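Mestcombe Opens Its Simulated Kitchen, Where the Bottle Is Always Lying Down

Company releases 2798 teleoperated episodes for robot learning; invites the public to find out how hard a banana can be

FOR IMMEDIATE RELEASE
6 Dec 2019

Mestcombe, which makes software for teaching robots by demonstration, today released the first public set of recordings from Jidance, its simulated household for two-armed robots. The set holds 2798 episodes of a person steering a robot through kitchen chores that most people would finish before the kettle boiled.

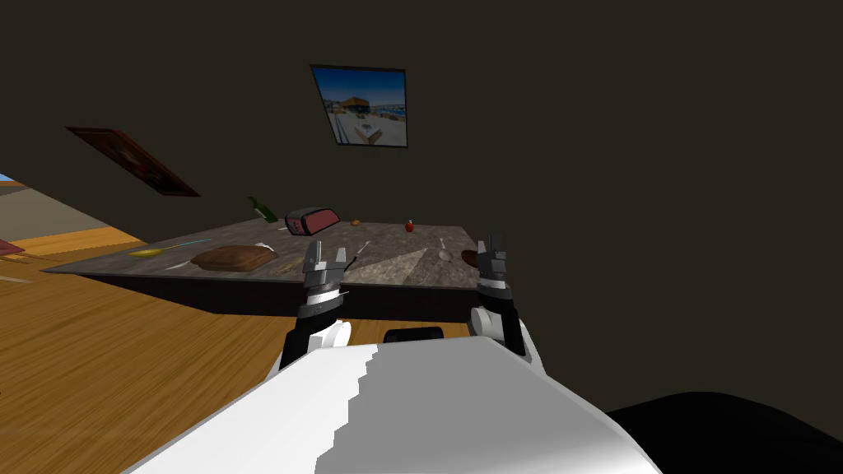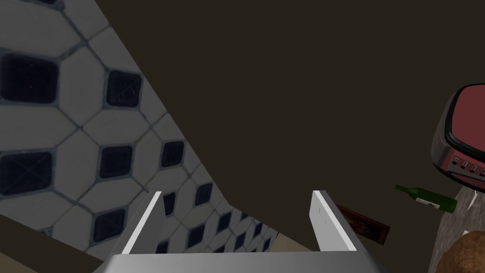
Rendered views from the Jidance kitchen: the two-armed robot at the island counter (first) and a gripper seen from directly behind (second).

Jidance exists so that a learning system can watch a great many people do ordinary things slightly differently. An operator sits at a desk with a controller in each hand, sees what the robot would see, and moves its arms. The software writes down the views, the joint positions and the state of each gripper from start to finish. A policy is then trained to predict what the operator would have done next, including, in the early recordings, hesitate.

"We spent the first month collecting beautiful demonstrations from two engineers who had built the thing and knew exactly where to stand," said Armindo Marinho, head of data at Mestcombe. "The policy we trained on them was superb, provided you never moved the apple. Then we let the accounts department have a go, and the data got much uglier and the robot got much better. Accounts has been insufferable ever since."

The release covers 18 tasks, among them setting a bottle upright, moving fruit onto a cutting board, sorting utensils and clearing the counter of everything that can be lifted. Items are shuffled before each episode within limits set by the task. Wall finishes, floors and lighting can be changed too, so that a policy does not come to believe that bananas exist only in front of one kind of tile.

Operators were recruited from outside the company starting in July. Each of the 66 people who contributed received 30 minutes of practice before any of their work was kept. They were paid by the hour and not by the episode, a decision Mestcombe made after a short trial of the other arrangement produced some of the fastest and least useful kitchen work on record.

Failed attempts are included. An episode in which the bottle gets away is labeled as a failure and left in, along with the recovery if the operator made one. Mestcombe's own tests suggest that policies trained with recoveries are better at trying again after a bad grasp. Policies trained without them tend to close the gripper on nothing and carry the nothing, with great care, to its destination.

Each episode comes with a one-sentence instruction written by the operator after the fact. Reviewers corrected instructions that named the wrong object but left style alone. Users of the data should therefore expect "put the spoon on the plate" to appear alongside "spoon, plate, finally."

The household was built with Haltance, a studio that supplies object models and contact physics. Haltance's contribution to this release includes reworked friction for curved objects, after operators reported that the apple behaved as if it had been buttered. The studio has asked Mestcombe to note that the apple was within specification. Mestcombe is happy to note it.

Episodes were checked twice, once by software that looks for dropped readings and impossible jumps, and once by a person who looks for everything else. The Mbwambo Laboratory, which tested an early version, asked that raw controller signals be kept next to the smoothed ones. They now are, which makes the download larger and the operators' coffee intake easier to estimate.

"People ask when it will do the dishes," Marinho said. "I tell them it is working on picking up a spoon, and that I would like them to go home and pay very close attention the next time they pick up a spoon. Mostly they change the subject."

Mestcombe makes no claim that a policy trained only on this set will work on a physical robot without further data. The company is collecting a smaller set on real hardware, using matching tasks, and will publish a comparison when there is enough of it to compare. No date has been set. The company has set dates before and did not enjoy it.

Availability

The Jidance kitchen recordings are free for research and teaching. Commercial licenses are available on request. The download includes the episodes, the operator instructions, success and failure labels, and a viewer for stepping through a recording at any speed. Slow is recommended for the recoveries.

People who would like to contribute as operators may apply through the Mestcombe website. No robotics experience is needed. Applicants who describe themselves as "good with their hands" are welcome but should be prepared for a difficult first morning.

About Mestcombe

Mestcombe develops tools for recording, checking and sharing robot demonstrations. Its customers include research groups and equipment makers.

Press contact: Mestcombe Media Desk

###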